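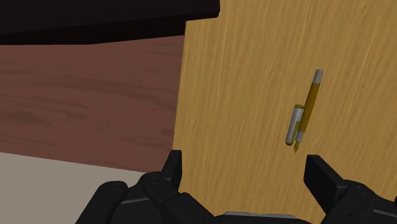

Progress report to Juvum on the Wedine Touring Car project
Written by Kirsten Ingvarsson, team manager
3/21/18

Hi everyone,

You asked for a proper update before the season opener, so I've put the kettle on and I'm going to try to get it all down in one go. Short version: the car is together, it runs, we've had two test days out of a planned three, and I'm a little nervous about gearboxes. Long version follows!

The car

When I last wrote, in October, the shell was still at the fabricator's and we had a very optimistic plan to have it back in two weeks. It took five. The roll cage needed rework around the driver's side door bar because our seat sits further back than the one the drawings were made for (my fault, I sent the old seat measurements). The fabricator was very decent and only charged us for the tube. After that it went to paint, then back to our shop, and Vlad and the boys had the engine and subframe in over one long weekend that I mostly remember as pizza boxes.

She weighs in at 28 pounds over the class minimum with the driver on board, and I'm thrilled with that. Last year's car was so heavy we never got to choose where the ballast went, we just had extra weight everywhere and lived with it. We have a list of places to save a bit more. The stock wiper linkage is a boat anchor, for one, and Vlad has his eye on the rear window.

Testing

The first test was a shakedown and that's really all it was. We did short runs, came in, looked for leaks, found one (power steering, a fitting on the return line), fixed it, went out again. By mid-afternoon the track temperature had dropped so much that there was no point chasing lap times, so we used what was left of the day for practice starts and pit stops.

The second test was the good one. Between the two days we've now covered 496 miles, and I'd say most of the useful ones came on day two. We ran a full fuel stint in the morning to see what the front tires would do, and they did what front tires on these cars always do, they were great for eight laps and then the car started to push in every long corner. We softened the front bar one step, raised the rear ride height a touch, and the second long run was much more even. The driver's exact words were not printable but the tone was happy.

The third day got rained off. I don't mean a wet track, we'd have loved a wet track, I mean standing water down the back straight and the circuit closed by eleven. They've given us a credit for the full day and we plan to use it between rounds one and two.

Gearboxes

Okay, this is the bit I'm nervous about. We bought a rebuilt sequential box over the winter and it has been lovely. The spare is last year's, and when we opened it up there was wear on the dogs for third and fourth, enough that I wouldn't want to rely on it for a double-header weekend. New gears and dog rings are ordered. The supplier says four weeks, and I've been around long enough to hear that as six. If it is six, we go to round one with one good box and one that I'd call a get-you-home box. We've told the driver to be kind on downshifts, and we've turned the shift light down by a couple hundred revs.

Money

I know this is the section you scroll to first, Tom Juvum used to tell me so every year! Your second installment of $3000 arrived on time, thank you. It was set aside for tires and test fees, and that's where it went, apart from the rained-off day, which is sitting as credit with the circuit. The gearbox parts weren't in the budget. They come to $3000 as well, funnily enough, and I'm covering them out of our hospitality line and the money we got for the old trailer. I'm not asking you for more. I just want you to see it in writing now so it doesn't jump out at you from the year-end sheet.

Enex have confirmed they're staying on as our fluids partner. That means oil, brake fluid and coolant for the whole season, plus a bit toward fuel for the truck. Their logo goes on the rear quarter, well clear of yours on the doors and hood, and I'll send over the final livery layout as soon as the sign shop gives me a clean copy.

People

Vlad is now chief mechanic full time through the season, and he has already reorganized the shop so thoroughly that I can't find the tape. We picked up two students for race weekends, one on tires and one on data, and they both did really well at the second test. The data one spotted that our left rear damper pot was reading backward, and the rest of us had been staring at that trace since lunch.

We're still one person short on the pit wall. I'm doing strategy and radio together for now and it's fine in a sprint race, less fine if there's a long safety car and everyone wants an answer at once.

What happens next

The car gets a full nut-and-bolt check this week, then a fresh alignment and corner weights with the new springs. Scrutineering paperwork is nearly finished, I'm waiting on the cage certificate and one signature. We load the truck two days before the opener. If any of you want paddock passes please send me names soon, I've got six to give out and the drivers' families have a way of finding them first.

I'll write again after round one, with results and the lap charts, and hopefully with a delivery date for those gears.

All the best,
Kirsten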